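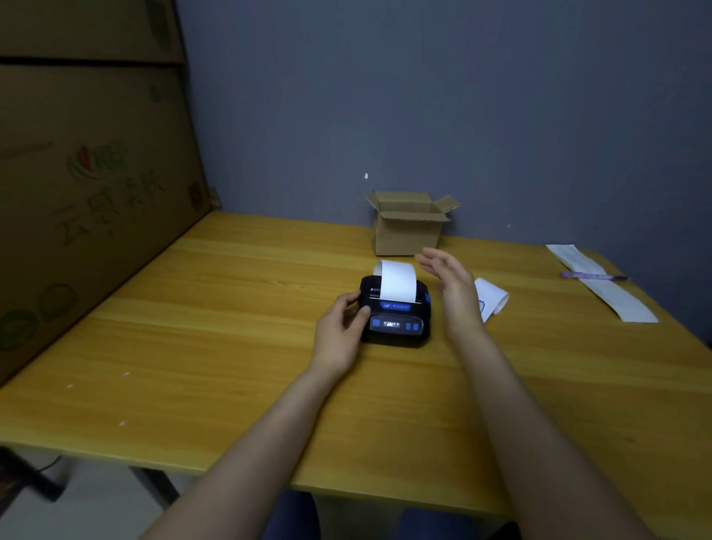

# Frequently Asked Questions: Village Savings and Seed Loan Program

Plevidbridge supports farming households in the Wuraven highlands through savings groups, seasonal seed loans, and training in crop storage. The answers below apply to groups, partner organizations, and applicants for field positions. They were last revised on February 12, 2019, and replace all earlier versions, including the printed leaflet handed out at the Trevor field office.

## Savings groups

### Who may join a savings group?

Any adult who lives in the village where the group meets may apply to join. Members do not need to own land. Tenants, herders, and market traders are welcome, and several groups are made up mainly of women who grow vegetables on shared plots. The existing members vote on each application under the rules in their own group charter, and Plevidbridge has no part in that decision.

### How many members does a group need?

A new group must have at least 13 members before it can be registered. Groups that fall below this number after registration may finish the current savings cycle. They are then asked to admit new members or to merge with a neighboring group before the next cycle opens.

### Where is the money kept?

Savings are held in a metal box with three locks. Each key is kept by a different member, and none of the keyholders may store the box at home. Groups within reach of the bank branch in Trevor may open a joint account instead. The field officer can provide the letter of introduction that the bank requests.

### Does Plevidbridge add money to group savings?

No. The savings belong to the members in full. Plevidbridge pays for the starter kit (box, locks, passbooks, and ledger) and for the field officer's visits during the first cycle. Replacement passbooks are charged to the group at cost.

### What happens if a member wishes to leave?

A member may leave at the end of a cycle and receive a full share of savings, less any unpaid loan. Leaving in the middle of a cycle is allowed in cases of illness, a death in the family, or a move out of the district. Other cases are decided by the group.

## Seed loans

### What can a seed loan be used for?

Seed loans cover certified bean, groundnut, and maize seed, as well as sweet potato vines. They are issued in kind and may not be exchanged for cash. Fertilizer is not covered. Members who wish to buy fertilizer may borrow from their own group's fund.

### When do applications open?

Applications open each April, after the main harvest has been brought in. The forms are available from the field officer and at the front desk in Trevor. A form that arrives without the signatures of the group's chair and secretary will be returned.

### How is a seed loan repaid?

Loans are repaid after harvest, either in cash or in grain of the same crop. Grain must be dry, clean, and free of weevils. It is inspected at the Rovedo store, where the storekeeper issues a written receipt showing the weight accepted. Members should keep this receipt with their passbook until the next cycle begins. If a receipt and the store ledger do not agree, the matter is referred to the district coordinator – please bring the original, not a copy.

### What if the harvest fails?

The group's chair should notify the field officer as soon as the loss is known, and no later than seven days after the usual start of harvest. An officer will visit the fields. Where the loss is confirmed, repayment is moved to the following season at no charge. Members whose repayment has been moved may still apply for new seed, although the amount offered may be smaller.

## Storage and training

### Who may use the Rovedo store?

The store is open to all members of registered groups. Farmers who are not members may rent space when it is available, at the rate posted at the entrance. Bags are accepted only if they carry the owner's name and the name of the village. Chemicals, fuel, and livestock feed may not be stored in the building.

### How long may grain be left at the store?

Members may store grain free of charge for 60 days. After that period a small weekly fee applies for each bag. Grain that has not been claimed by the start of the next harvest may be sold, with the proceeds held in the owner's name.

### Is training open to people who are not members?

Yes. The sessions on drying, sorting, and bagging are open to everyone in Wuraven, and there is no fee. Cooking demonstrations are arranged jointly with the district clinics and give priority to mothers of young children. Travel costs are not paid. Lunch is provided at sessions that last a full day.

### In which languages are sessions held?

Sessions are held in the local language of each village. Written materials are available in English as well, and the picture guides on grain drying may be used without any reading.

## Field positions

### Does Plevidbridge accept international applicants?

A limited number of field positions are open to applicants from abroad. Preference is given to those who have worked in farming, nutrition, or small-scale finance and who can commit to a full season. Short visits cannot be arranged. Applicants who already live in the district are considered first for all field officer posts.

### What living conditions should applicants expect?

Housing is simple. Most officers live in a rented room in the village, with water drawn from a shared tap or well. Electricity is limited outside Trevor, and phone coverage is poor in the upper valleys. Officers travel by bicycle or on foot, and by shared truck on market days.

### How can a complaint be made?

Complaints may be made in writing or in person at the Trevor office, or given to any field officer in a sealed envelope. They may be unsigned, although the office can reply only where a name and village are given. A complaint about a field officer should be addressed to the district coordinator.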